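Trerari studio opens sign-up for Bullasgate co-op test

Trerari has opened sign-up for the closed test of Bullasgate, its turn-based strategy game for PC. The test starts on a Thursday in December and has 600 places.

Players run a river port under siege and share one supply store between two commanders. Each commander moves in secret, and both sets of orders are carried out at the same time. 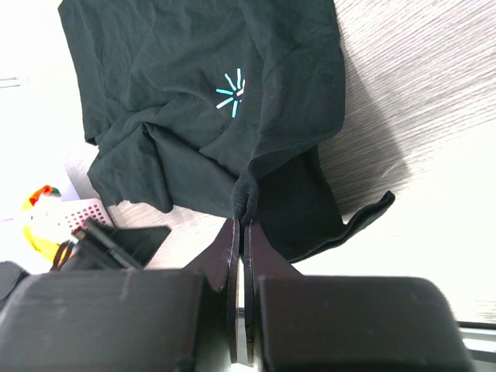 Black T-shirt with starburst print.

The test build includes the Mahuika map and the first four missions of the story campaign. Saved games will not carry over to the full release.

"Most of the work since spring has gone into the supply rules," said lead designer Valquíria Assunção. "Early players could starve their partner by accident in the first few turns. We have added a reserve that only the other commander can open."
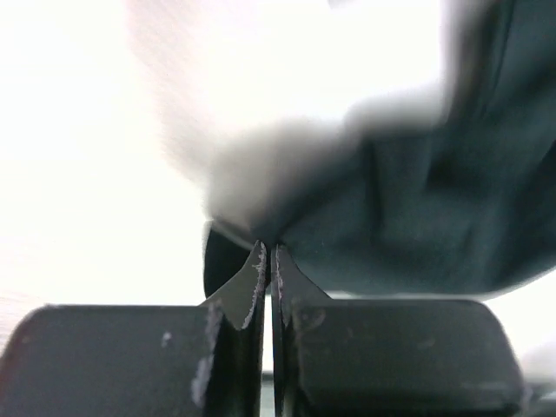

Gripper tips holding dark cloth

The game uses a new version of the Pravia engine, with shorter loading times and a text size setting in all menus. Rhys McPhee wrote the music.

Sign-up is through the Trerari website and closes when all places are taken. Pairs who want to play together should enter the same team name on both forms.

Press contact: Saskia Rutherford, Trerari press office. Review keys are not available at this stage.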